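I'd been trying to get Iddrisu Mensah on the phone since December, and when he finally called me back he talked for two hours straight. He runs the criminal defense side at Nedelcu, and I wanted to know what people get wrong when a subpoena lands on their desk.

"They start deleting stuff," he said. "Please don't!"

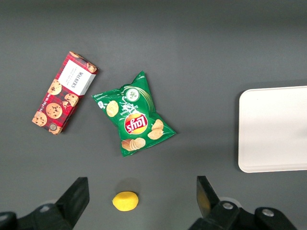

Mensah told me he's seen a simple records request turn into an obstruction charge over 3 emails — just three, out of 483 pages handed over.

So what should you do first? I figured he'd say hire a lawyer (he did, of course), but he also said to write down who served it and when.

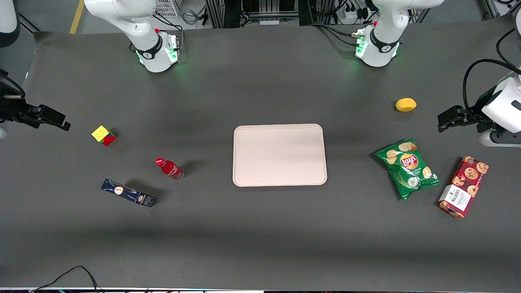 Talking to agents without counsel, Mensah added, is how friendly chats end up in an affidavit.

"You can be polite and still say no," he said. 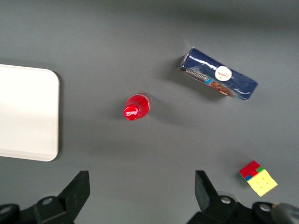 Tray, red bottle and puzzle cube on a gray tabletop.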